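The Bag at the Back of the Pantry
by Nazmiye Duman

I have a weakness for dried food in see-through bags, and I'm not even a little bit sorry. Put a paper label with shrimp on it in front of me and I'm reaching for my wallet before I know what's inside. Last October I decided to get the whole collection out onto the white table and sort it, once and for all (ha!).
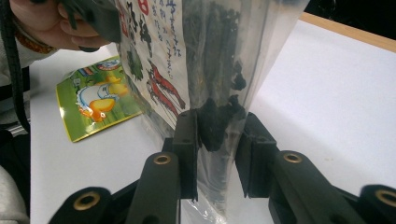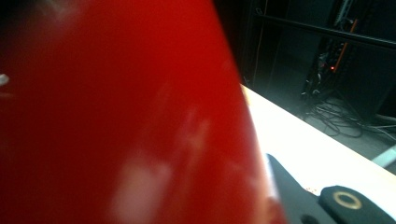

My mother's rule was that dried goods live in the dark and you date everything. I do the first part beautifully. The second part is how I ended up with a shelf of dark, crumpled mysteries and a pen that I swear was right there a minute ago.

So this time I made a system. Everything came off the shelf and got a sniff. Dried mushrooms smell like a forest floor, seaweed smells like low tide, and old tea smells like the inside of a drawer – once you've had your nose in all three you won't mix them up again. Anything that smelled of nothing at all went in the trash, and yes, that hurt! There was a bag of dried peppers from Grullari, the little grocery two blocks over, that I'd been saving for a stew I've now not made for 2 years.

The keepers went into jars. I bought mine at Sönmez, the kitchen shop by the bus station, and the lids fit so tight I had to ask my neighbor to open the first one. Please measure your shelf before you go. I did not, and one jar now lives on top of the fridge with the birthday candles.

When I move something into a jar I cut the label off the bag and tuck it inside, facing out. It keeps the cooking directions where I'll find them, and I get to keep looking at the pictures, which was half the reason I bought the stuff. For seaweed I soak 40 grams in a big bowl of cold water, and do use the big bowl. The first time, I soaked 120 in a cereal bowl and came back to find it climbing out over the rim like something from a late movie. We had soup for days, and my son still brings it up whenever I get out a bowl.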